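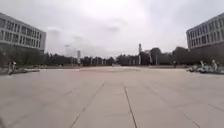 Large paving slabs on an open plaza, with the joint lines running away towards the trees.

How to clean and re-sand the joints on a paved square

By Zainab Olaniyan

These steps are for big slabs laid with narrow joints, the sort used on squares and wide walkways. Pick a dry spell. June is a good month for it.

What you need
A stiff broom and a soft broom
A jointing rake or an old flat screwdriver
Kiln-dried sand
A hose with a spray head
Chalk

1. Mark out a strip
Work in strips between two long joints. Chalk a line across when you stop, so you know where to start again. At Sallville we did 14 slabs in a morning with two people.

2. Sweep
Use the stiff broom along the joints first, then across the slabs. Dust left on the surface will mix with the new sand and leave smudges.

3. Rake out
Pull out weeds and loose sand to a depth of 3 cm. Go gently near the corners, where slabs chip easily. If a slab rocks, lift it and bed it again before you go on.

4. Fill
Tip a little sand on the slabs and work it in with the soft broom, moving it diagonally over the joints. Wondimu Berhe fills the long joints first and the cross joints after. Either order is fine.

5. Settle and top up
Mist lightly with the hose. Leave it overnight, then sweep in more sand where the level has dropped.

Dark marks that stay after sweeping usually come off with warm water and a mild soap. Test one slab near the edge first.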